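卓上ロボットアーム用グリッパーの比較試験に関する作業上の留意事項

ロボット工作室 利用の手引き 作業のヒント集 第8回

本ページは、工作室において卓上型アームのグリッパー、指先パッド、カメラおよび制御装置の比較を行う利用者のために、日常の作業で有用と認められた手順と工夫をまとめたものである。装置の基本操作および安全教育については別冊を参照されたい。以下の内容は、Plarneo製とRendham製の制御装置のいずれを使用する場合にも共通して適用できる。設定画面の名称が異なる箇所については、その都度併記する。

1 作業台の準備

比較試験の結果は、アームの性能以前に作業台の状態に左右されることが多い。試験開始前に天板を乾いた布で拭き、木くずや砂粒を取り除くこと。木製の天板では、板の継ぎ目に小片の角が掛かると姿勢がわずかに傾き、把持位置の誤差として記録されるおそれがある。置き場所は継ぎ目を避けて決める。

天板にワックスや艶出し剤を塗布してはならない。対象物が滑りやすくなるうえ、照明の反射によりカメラの色判定が不安定になる。汚れが落ちない場合は、固く絞った布で拭いた後、完全に乾燥させてから使用する。

2 目標位置の表示

置き場所の指定には黒色テープによる四角い枠が便利である。枠は対象物よりひと回り大きくし、内側に天板の地色が見える余地を残す。余地がまったくないと、対象物を置いた後にずれの方向を目視で判断することができない。

テープを貼る際は、次の点に注意する。

・四隅は重ねずに突き合わせる。重なりの段差に対象物の縁が乗ると、後の積み重ね試験に影響する。
・テープは引き伸ばさずに貼る。伸ばして貼ったものは、時間の経過とともに縮んで端から浮く。
・枠の向きは天板の木目に合わせると、斜めのずれを発見しやすい。
・貼り替えの前後では数値を直接比較しない。貼り替えを行った場合は、必ず記録簿に線を引いて区切ること。

剥がした跡の糊は、消しゴム型の粘着除去具で取り除く。溶剤は木地を傷めるため使用しない。

3 積み重ね動作による比較

グリッパーの比較には、単純な移動よりも積み重ねのほうが差が現れやすい。枠内の赤い立方体を土台とし、その真上に黄色のブロックを下ろす課題は、準備が容易で、異なる機種の間でも条件をそろえやすい。緑の立方体は枠の外に離して置き、経路上の障害物または次の把持対象として用いる。

下降の最終段階では速度を落とし、上のブロックが土台に触れる高さで一度停止させる。停止中に確認すべき事項は、上下の側面がそろっているか、指先の下端が土台に干渉していないかの2点である。指先より下にブロックの下部が十分に出ていない場合、開放時に指が土台を押し動かすことがあるため、把持の高さを改める。

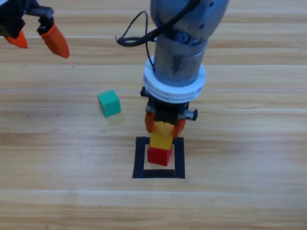
4 指先パッドの選定と手入れ

当工作室では橙色の指先を標準品としている。天板や黒い本体との区別が容易で、記録映像を見返す際にも指の開閉を追いやすいことがその理由である。ただし、黄色の対象物と組み合わせる場合、照明の色味によっては画像処理上の境界が曖昧になる。認識用カメラを併用する試験では、事前に静止画を取得し、色のしきい値を調整しておくこと。

パッドの表面は使用のたびに点検する。手の脂が付着すると摩擦が低下するため、中性洗剤を薄めた水で拭き、自然乾燥させる。乾燥を急いで温風を当てると、材質によっては反りが生じる。左右の指は必ず同時に交換し、片側のみ新品とすることは避ける。

把持力については、弱い値から始めて段階的に上げる。対象物を持ち上げた状態で静止させ、ずれ落ちないことを確かめた値を当日の基準とする。強く挟めば安定するとは限らず、指が外側へたわんで対象物が斜めになることがある。

5 ケーブルの取り回し

外付けケーブルの処理は、手首関節の動きに直接影響する。たるみがなければ回転時にコネクタへ力が加わり、たるみが大きすぎれば対象物に触れるおそれがある。手首の側面には緩い輪を一つ残す程度とし、可動範囲の両端まで低速で動かして、張りと接触の有無を確認する。

結束には面ファスナー式の帯を推奨する。樹脂製の結束バンドは締めすぎに気付きにくく、切断時に被覆を傷付けた事例がある。帯を巻く位置は、関節の直上を避ける。なお、輪の下に対象物を置く配置では、輪の最下点と対象物の上面との間に十分な間隔を確保すること。

6 二台のアームを併用する場合

一方のアームが枠の上で作業する間、もう一方が次のブロックを持って待機する構成は、受け渡しを伴わないため初心者にも組みやすい。この構成で比較を行う際は、待機側の位置を毎回同一の登録点とし、手動で適当に退避させないこと。待機位置が異なれば接近経路も異なり、所要時間を比較する意味が失われる。

待機中のブロックは、指の間で傾いていることがある。空中で斜めに保持されたブロックをそのまま下ろすと、角から接地して回転する。傾きが認められた場合は、天板の空いている場所に一度置き、持ち直してから課題に移る。持ち直した回も記録に含め、備考欄に「再把持」と記入する。

二台の同時動作を許可するのは、それぞれの単独動作を確認した後に限る。干渉領域の設定は、Plarneoでは「共有区域」、Rendhamでは「相互停止域」の項目で行う。指先の寸法を変更した場合には、この領域も必ず設定し直す。
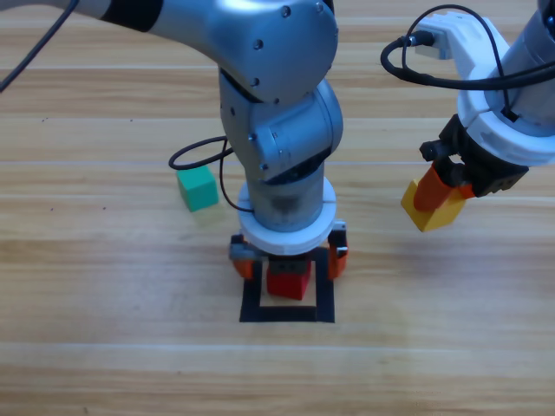

7 カメラの設置

記録用カメラは、作業台の脇または上方に固定する。手持ちでの撮影は、後から位置を比較することができないため、正式な記録とは認めない。画角は、枠の四辺ができるだけ隠れない向きを選ぶ。真上に近い位置ではアーム自身が枠を覆いやすく、低い位置では奥の辺がグリッパーの陰になる。一台で足りない場合は、斜め方向にもう一台を加える。

照明は左右から均等に当て、強い影を避ける。ただし影を完全に消すと、ブロックが浮いているか接地しているかを映像から判断しにくくなる。淡い影が残る程度が適当である。露出と色温度は手動で固定し、自動補正は切っておく。

8 試行回数と記録の様式

一つの条件につき30回の試行を標準とする。途中で把持力、速度またはパッドを変更した場合は、その時点で別条件とし、最初から数え直す。失敗した回を除外してはならない。失敗の区分は、把持不成立、搬送中の落下、枠外への設置、積み重ね後の崩れ、非常停止とし、判断に迷う場合は映像番号を添えて担当者に照会する。

記録簿には、制御装置の名称、指先の種類、把持力の設定値、下降速度、照明の設定および作業者名を記入する。様式は受付脇の棚にあるもののほか、共有フォルダー「Drorham」からも取り出すことができる。前回の様式には待機位置の欄がないため、新しいものと差し替えること。

9 制御装置を切り替えるときの注意

制御装置の比較では、同じアームと同じグリッパーを用い、装置のみを入れ替える。切り替えの際は主電源を落とし、表示灯が消えたことを確認してからコネクタを抜く。接続後は原点復帰を行い、枠の中央へ指先を下ろして登録点とのずれを調べる。ずれがある場合、プログラム側で補正せず、まず取付けねじの緩みを点検する。

速度の単位は装置により表示が異なる。百分率の値をそのまま移すと、実際の速度が一致しない。別表の換算に従い、移動開始から停止までの時間を実測して確かめること。

10 終了時の片付け

アームは登録された収納姿勢に戻し、指は軽く開いた状態で電源を切る。ブロックを挟んだまま放置すると、パッドに跡が残る。ブロックは色別の箱に戻し、角の欠けたものは修理待ちの箱へ移す。テープの枠は翌日も使用する場合に限り残してよい。

金曜日は午後に床清掃が入るため、延長コードおよび三脚を床に残さないこと。

付記

本稿の第6項および第8項は、Ysaline Gaillardが作成した作業メモを基に改訂した。6月の改訂では、Brynjólfsdóttir式の指先交換治具に関する項目を別ページへ移している。治具の貸出番号は525である。返却時には付属の六角レンチがそろっていることを確認のうえ、受付に提出されたい。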